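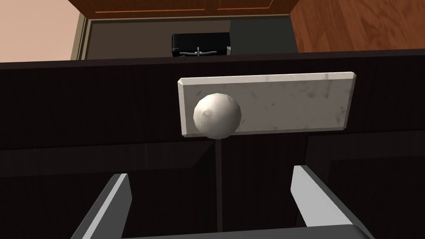 Khadija Ait Brahim wrote that the Udport dog license fee should not rise until the county shelter publishes its intake numbers for the past year.

Posted by Ashwin Namboodiri
The intake numbers were read aloud at the February session. The shelter received 1476 animals, of which 742 were dogs. They are also in the printed minutes, available at the clerk's window.

Posted by Khadija Ait Brahim
Thank you. The minutes do not separate strays from animals given up by their owners. A license fee has little bearing on the second group.

Posted by HBelkadi
I must disagree with the previous post. Licensed dogs are returned to their owners sooner, whatever the reason for intake. The proposed increase is 5 dollars a year, and residents over 65 remain exempt.

Posted by Edar_Resident
Is the exemption automatic, or must one apply again each year?

Posted by Ashwin Namboodiri
One must apply. The form is due by September 1, 2025, and late forms are held over to the next license year.

Posted by Khadija Ait Brahim
I maintain my objection and have sent it to the county in writing. Some 79 households on the Firnell side have signed the same letter.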